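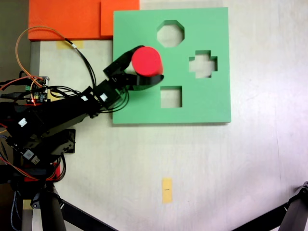 Progress report to the Isonitz Fund
Period covered: January to April
Grant: Toy and play library, outreach and lending

Spending is on plan and lending is ahead of it. The one part of the work running late is the second pickup point, explained below.

Lending

We now have 30 families borrowing regularly. The loan period was two weeks at the start and most parents asked for longer, so in February we moved it to three. Late returns dropped after that. The most borrowed items are still wooden trains and dress-up sets. Board games for older children go out less than we expected, and we will hold off buying more until the fall.

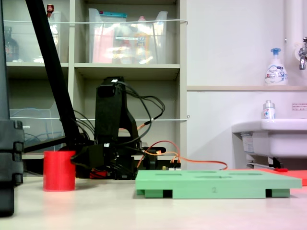
The catalog took more of the winter than we had planned. Hanna Kuzmenko rewrote the entries so that parents can search by age, by number of pieces and by what the child is practicing. Stacking and pouring had no heading of their own before, and simple things got lost under "other." A plain red cup like the one on the table is now listed under both, with a note on washing. She has finished the entries for children under five and is working on the rest. Missing pieces are now recorded when an item comes back - this used to be done once a season, and by then it was hard to trace anything.

Cleaning and repair

Repairs cost less than budgeted. We replaced 12 puzzle boxes and had the storage bins relabeled. Duvix supplied the new labels and charged us only for materials. The old ones peeled in the wash and we lost some time matching bins to contents. 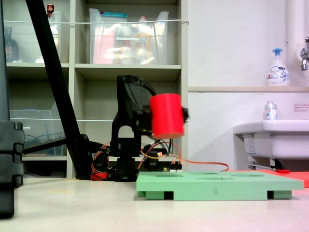
We also changed the cleaning routine. Soft toys are washed after each loan, and hard toys are wiped down at the return desk before they go back on the shelf. This adds to the work at closing time, so the desk now stops taking returns at 5:30 p.m.

Second pickup point

The Tiltetov branch was due to open in March. The lease is signed, but the shelving order from El Sherbiny came in the wrong depth and had to go back. The replacement is promised for May. Rozália Halász is handling this and will send you the new opening date once the shelves are in. Rent for the empty months has been covered from our own reserve and is not charged to the grant.
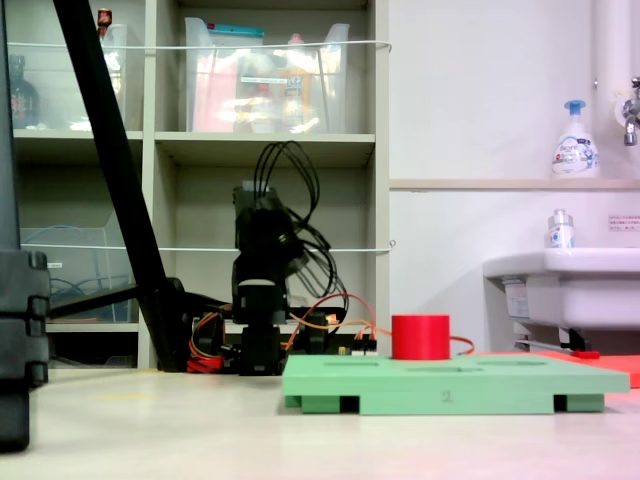

Toy Library and Family Services Team

Plans for the next period

- Finish the catalog entries for ages five and up
- Open the Tiltetov branch and move 3 shelves of stock there
- Send a short survey to borrowing families
- Review the loan period again before summer

We would like to move the unspent repair money to delivery costs for families without a car. The budget sheet is attached with the change marked. Please let Rozália know if you need a separate request for this.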